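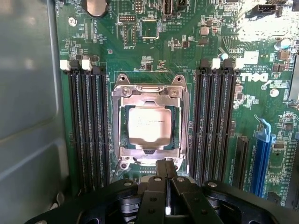
Salamatu Ibrahim wrote to us in May that she had kept an old desktop computer in her garage for three years, because she was afraid to open it and did not want to throw it away. Many readers of the Cundine newsletter have the same problem, so I write a little about how we take the old computers apart at the Reltuvwood repair bench.

We begin with the memory. In a big Dell board there can be eight slots for it, four on each side of the processor, and the latches are at the ends of the slots. Push the latch down with your thumb and the module lifts by itself. If it does not lift, please do not pull harder. Look first if there is a second latch at the other end.

The processor stays in its socket until we have a proper tray for it. It is held by a metal frame and a thin lever, and under it are parts which bend very easily. I have bent them myself, and it was an expensive evening.
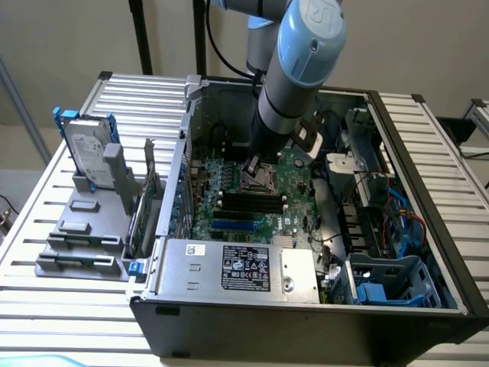
After this come the drives and the cards. We lay the tower on its side on the table, so that everything can be reached from above. A hard drive in a blue plastic caddy is the easiest part of all, as the caddy comes out together with the drive, and we leave it on. The cards we stand upright by their metal bracket and do not pile them up. The power supply we remove as a whole unit. Please never open it at home, even when it was unplugged for a long time.

Last year 697 computers came to us from Cundine and Prastetden. The good parts go back into other machines, and the rest goes to Adeyemi for metal recycling. If you bring a computer, take your own papers and discs out of the bag first, and write your name on the power cord, as the grey and black ones all look the same colour to us by 4 in the afternoon. The door is on the lane side, next to the bicycle racks.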